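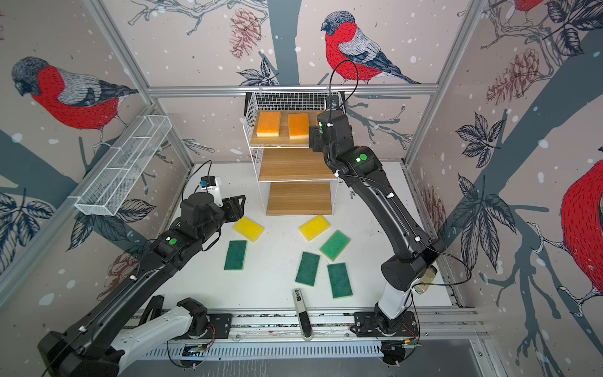

Sponge shelf, how do you sort yours??
posted by wrenandco, 25th January

Ok quick one. Small utility corner, white wire rack with three wood shelves, and I have way too many kitchen sponges. Orange, yellow, green. Up to now they just lived all over the counter and I grab whatever. My husband did the plates with the one I use on the floor drain. Never again.

So trying one color per shelf. Orange on top, green in the middle, yellow at the bottom. Top two are fine, bottom one keeps getting mixed. I put a green in with the yellows, laid flat like the others, and now it bugs me every time I walk past.
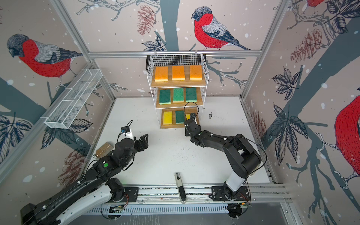 Zoltán Halász
Color per shelf is fine but color per JOB is what you want. Decide the job first. We do orange for dishes, green for pans and the stove, yellow for bathroom, and the bathroom ones don't even live in the kitchen anymore. Took maybe two weeks till everybody got it.

Also lay them flat, one layer, dont stack. If they're stacked people dig thru and the bottom ones never get used. Three across is plenty for one board. Spares go in a closed box somewhere else, I have 40 in a Kerkari tub under the stairs (bought the big pack, 900 forints, couldnt resist).

If a green ends up with the yellows just move it up a shelf. Or if the middle is full, leave it down there at the end of the row, it's a sponge.

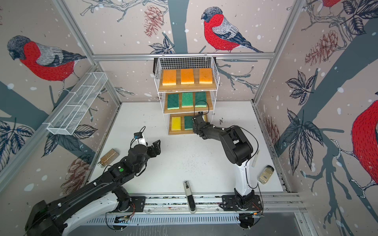 pipkin45
Disagree on keeping different ones on the same board, thats exactly how the drain sponge gets onto the plates. Put a strip of tape on the shelf edge with the job written on it. Cheap and ugly, works. And wet ones should NOT go back on wood, it goes black underneath. Get a wire tray for the used ones and let them dry there first. The Wulham one hooks on the wall, mine has been up since April, no complaints

wrenandco
ok tape it is, thank you both. Dishes / pans / bathroom. Keeping them flat in rows, and the odd green can stay put till I use up one from the middle.
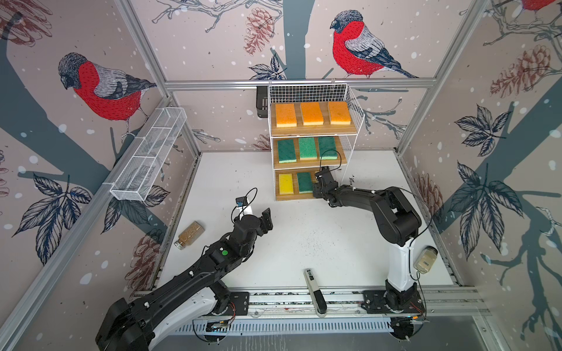 Orange up top, green in the middle, yellow and the odd green at the bottom.

dottie_m
I just use one sponge for everything and throw it out after 4 days lol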